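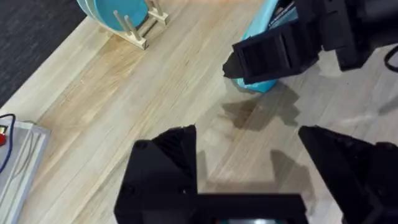 Rustad Raceway and Dondetville Trotting Association Announce Expanded Fall Harness Program

DONDETVILLE – The Dondetville Trotting Association today announced an expanded fall program of harness racing at Rustad Raceway, with a new series for two-year-old trotting fillies and a revised schedule of Friday night cards beginning in October.

The new series, to be known as the Gruna Stakes, will consist of three preliminary legs and a final, all contested over one mile from behind the mobile gate. Horses will earn points in each leg according to finishing position, and the nine leading point earners will be eligible for the final. Ties for the last place in the field will be decided by earnings in the series.

The stakes take their name from the trotting mare Gruna, who raced at Dondetville for six seasons and later produced several winners on the local circuit. Her last foal, the mare Cutix, was retired to the breeding farm this spring after winning twice in her final campaign.

"Owners and breeders in this part of the state have asked us for a series that gives a young filly time to develop," said Verna Lyons, racing secretary of the Association. "A horse that makes a break in the first leg will still have a fair chance of reaching the final. We have written the conditions with that in mind."

Nominations for the Gruna Stakes have closed with 94 fillies named, of which 38 are stabled within the county. A second payment is due before the first leg, and a starting fee will be charged for each leg entered. Fillies not nominated by the original deadline may be supplemented to the series before the draw for the second leg.
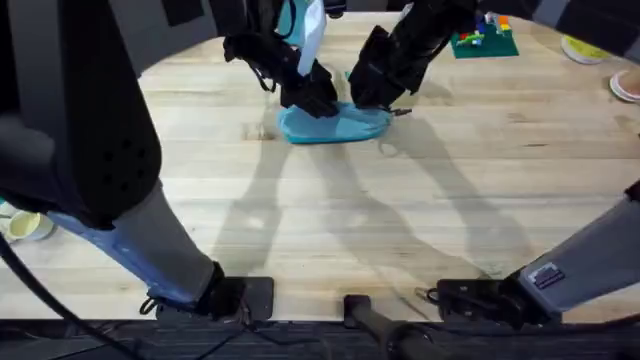 Post time for all Friday cards will be 6:45 p.m., which is 30 minutes earlier than last season. The change follows requests from trainers who ship in from a distance and must return home the same night. The paddock will open at 4 p.m., and horses entered in the first three races must be in their assigned stalls no later than 5 p.m.

The Association also confirmed that the racing surface has been regraded on both turns. Banking on the far turn has been increased, and the limestone screenings have been renewed from the head of the stretch to the finish line. Qualifying races will be held over the new surface before the opening card.

Elsa Hellström, who leads the trainers' division at Rustad Raceway, welcomed the work. "The far turn has been the main concern among our drivers, particularly with young trotters that are still learning to carry their speed," she said. "We look forward to seeing how the horses handle it in the qualifiers."

Admission to the grandstand will remain free of charge. Seating in the clubhouse is limited, and reservations are recommended on the night of the Gruna Stakes final. More than 800 people attended last year's closing card.

Full conditions for the series, along with stall applications and the stakes payment schedule, are available from the race office. Drivers and trainers who do not hold a current license should complete their applications before the first qualifying session, as the license desk will not be open on race nights.

About the Dondetville Trotting Association

The Dondetville Trotting Association conducts harness racing at Rustad Raceway and maintains its training track, barns and paddock. Its members include owners, breeders, trainers and drivers of Standardbred horses.

Media inquiries: Race Office, Rustad Raceway, Dondetville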